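How Four Townships Share One Ambulance Contract

Project report, Public Administration practicum, spring term

Background

Until two years ago, the townships of Renness, Prosten, Thambiah and Gunow each paid for their own ambulance coverage. Renness had a paid crew during the day. The other three relied on part-time crews and called on Renness when nobody was free. In May the four boards signed a joint contract, and one ambulance service now covers all of them from a station in Renness, with a second vehicle in Prosten.

My project looked at how the cost is split and whether residents of the smaller townships are getting the coverage they pay for. I used board minutes, the contract and the service's call log for the first year.

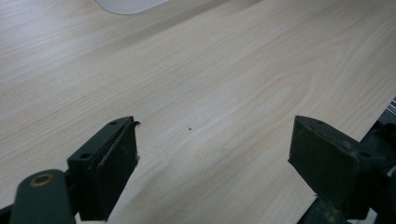
Teresa Lindqvist

Call volume

The log lists 701 calls. More than half came from Renness, which has the nursing home and the highway exit. Gunow had the fewest, with 51. I left out transfers between hospitals because the contract bills those separately.

Cost split

Each township pays a base share plus an amount set by population. The number of calls does not enter the formula. Board members in Gunow raised this at a Thursday meeting, and the minutes show a long discussion. Their view was that the township pays for a service it seldom uses. The Renness board answered that the cost of keeping a crew on duty is the same whether or not the phone rings.

Response times

The contract sets a target for each township but does not say when the clock starts. The service counts from the time the crew is notified. Prosten's own records, kept before the merger, counted from the time the call was answered. For this reason I did not compare the two sets of numbers directly, although an early draft of this report did.

Within the first year, Thambiah had the longest waits. Most of the slow calls there came in the evening, when the Prosten vehicle is not staffed and a crew has to come from Renness by the river road.

Recommendations

The boards should agree on one starting point for response times and write it into the contract at renewal. They should also ask the service for a price on evening staffing in Prosten. A change to the cost formula could wait until there is a second full year of calls to look at.

Sources

Joint ambulance contract and appendix B; minutes of the four township boards; service call log, first contract year.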